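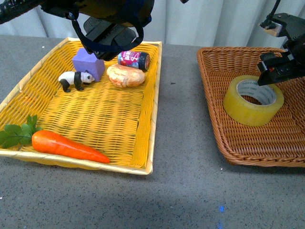
Page 2 of 16

Re: Undby cell, right arm keeps landing short

kvido_s wrote:
OK so I went back through page 1 and tried most of it. Base bolts are tight, I re-ran the joint homing twice, and the right arm still comes down a hair off from where the left one thinks the table is. The left is fine over the yellow basket. The right gripper wants to go down past the side of the tape roll on that brown wicker one. I'm using the stock Fladik fingers on both sides, and they have maybe a couple hundred hours on them. Before I tear into the wrist, is there anything dumb I should rule out?

ruaridhg wrote:
Cable. It's always the cable! When I had mine apart in November the strap on the left arm had slid down far enough to tug the wrist every time it reached across. In yours that blue loop is hanging pretty close to the gripper. I'd pull it up a hand's width and tie it off before touching anything else.

kvido_s wrote:
But that's the left arm, and the left arm is the good one?

ruaridhg wrote:
Fair. I'd still move it.

lenka_b wrote:
I don't think it's mechanical. You said on page 1 that you swapped the camera bracket. Did you redo the hand-eye calibration for both arms or only the left? The Wernine tool saves them as separate files and it will happily load an old one for the right without a peep. Park both arms out of the way, grab a clean view of the table, then run the right side from scratch. Leave the baskets where they are so you can compare.

kvido_s wrote:
Uh. Only the left, I think. Let me go look.

OK, file for the right is from before the bracket. Parking them now and starting over.
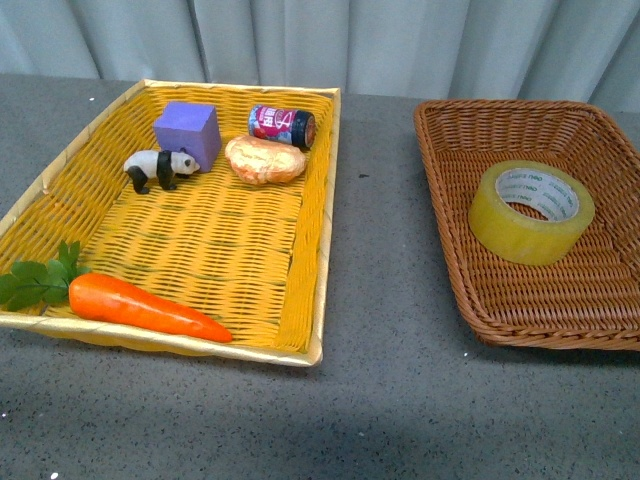 It wants 16 poses and I got through all of them, no rejects. Residual was 159 on the old file (whatever unit that is, the manual doesn't say) and now it's some 93. Better, but Lenka, what do you get on yours?

lenka_b wrote:
Lower than that, but mine is bolted to a slab. I'd try a few picks before chasing the number.

anezka.r wrote:
Going to disagree a little. 93 is high enough that I'd check the fingers too. The Fladik ones are angled, and if one pad has worn the tool center creeps sideways and calibration just papers over it. Close the gripper on a feeler gauge and see if both pads touch -- takes five minutes.

lenka_b wrote:
Pads don't wear that fast on foam and plastic toys.

anezka.r wrote:
They do if somebody has been dragging them over wicker :)

kvido_s wrote:
Feeler gauge is at home. I'll bring it in tomorrow and check both hands. Anybody know if the Kováčik pads fit these fingers, or do I need the adapter plate?

ruaridhg wrote:
Adapter plate. And move the strap.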